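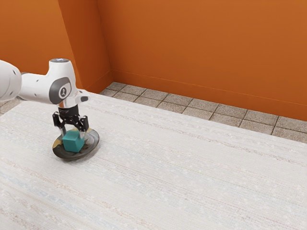

4. Running the cube-on-plate evaluation

This section covers the simulated evaluation used to compare a trained policy against the Prindel baseline. It assumes you have finished section 3 and that the Asovness simulator opens without errors. If you only want to replay stored episodes, go to section 5.

The task is the same in every episode. The arm has to pick up the teal cube and leave it on the dark plate. What changes between episodes is the look of the room: wall color, floor tiles, tabletop texture and the direction of the light. The method under test is called Mirico. It trains on a small set of room looks and is scored on looks it has never had in training.

4.1 Before you start

1. Close any other program that uses the graphics card.

2. Open the evaluation folder and check that it holds the scene list, the policy file and an empty results folder.

3. Open the scene list. It should have 571 lines, one per held-out room. If the number is different, download the list again.

Caution: Do not edit the scene list by hand. The order of the lines sets the random seed for each episode, and moving one line changes every result after it.

4.2 Setting up the scene

1. Start the simulator and choose Load Scene. Pick the first entry in the list.

2. Wait for the textures to finish loading. The table and walls show plain gray until they do.

3. Go to Camera and select Task View. The gripper, the cube and the plate must all be inside the view. The policy was trained from this angle and scores from other angles can't be compared.

4. Set the physics rate to 2000 steps per second. Lower rates run faster, but the cube may slide between the fingertips during the lift.

5. Set the gripper force to Medium. High force pushes the cube into the fingers and the contact solver becomes unstable.

Note: Shadows must stay on. Earlier tests with shadows off gave lower scores for both policies – most of the extra failures were bad height estimates over the plate.

4.3 Running the episodes

1. Choose Policy, then Load, and select the Mirico file.

2. Set Repeats to 3. Each room is then run three times with different cube start positions.

3. Turn on Save Final Images if you plan to check the results by eye.

4. Press Run. The progress bar counts rooms, so it will stay still while the repeats for one room are finishing.

5. When the run ends, rename the results file before loading another policy. The simulator writes to the same file name each time.

6. Load the Prindel baseline and repeat steps 2 to 5 with the same settings.

Caution: Pausing during a grasp can leave the fingers in contact with the cube for longer than the policy intended. If you have to pause, wait until the arm is back at its start pose.

4.4 How success is scored

An episode counts as a success when all of these are true at the end:

- The cube is resting inside the rim of the plate.
- Both fingertips are clear of the cube.
- The cube has not moved for 5 simulated seconds.

A cube that is in place but still touched by the gripper is scored as Incomplete. Count Incomplete as a failure in the main table and report it in its own column. A cube leaning on the rim is a failure.

Note: The score is computed from object positions and contact data. Saved images are for review only. From a single image it can be hard to tell a grasp from a release, so use the contact log to settle any doubt.

4.5 Common problems

The arm does not move after Run is pressed. The policy file was made for a different gripper. Check the gripper name in the file header.

The plate shakes at the start of an episode. Reload the scene. If it still shakes, check the physics rate.

Results differ between two computers. Small differences are expected. If they are larger than the spread between repeats, send both logs to Shadi Najjar at the Hinojosa lab with the driver version for each machine.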